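Visit report: open afternoon at Zundeo, Whitcombe site
Last updated: November

We got to the Whitcombe building just after two and were taken straight through to the wiping cell. It has one arm, one white table and a tiled wall behind. The task is a coffee spill, with a paper cup on the left and a blue and black cloth on the right.

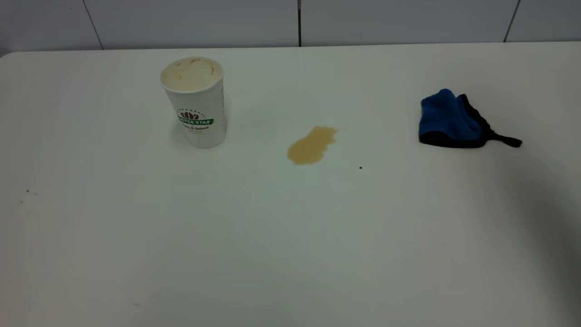
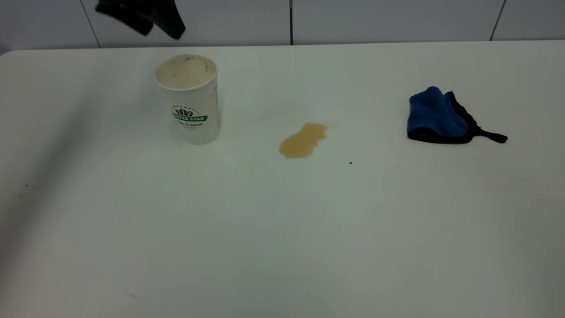 How the cell is set up

The cup, the spill and the cloth go in a row across the back half of the table, with clear space between them. The front half is kept bare. Staff put the coffee down by hand, then step back behind a line on the floor 1000 mm from the table edge. The lights overhead stay at one setting all day, as shiny patches upset the camera.

The gripper is black and comes in from above. It parks high on the cup side, so the arm has to cross the whole row to reach the cloth.

Looking after it

The fingers are checked every 500 runs and changed if the tips have worn. The present pair had done 279. A spare set from Nasau hangs on a hook by the door, and swapping them takes two screws and a short test move. The table gets a proper clean at the end of each shift. Small specks and faint marks are left until then.

The one repair this year was a cable that had rubbed through at the wrist. It now runs in a sleeve. The cell was off for a morning.

Tea was in the canteen at four. Parking is tight, so use the lower gate.

708 views | 3 comments | 11 shares

Related
Favdale packing line: notes from our spring visit
Choosing a floor for a small robot cell
Getting to Whitcombe by bus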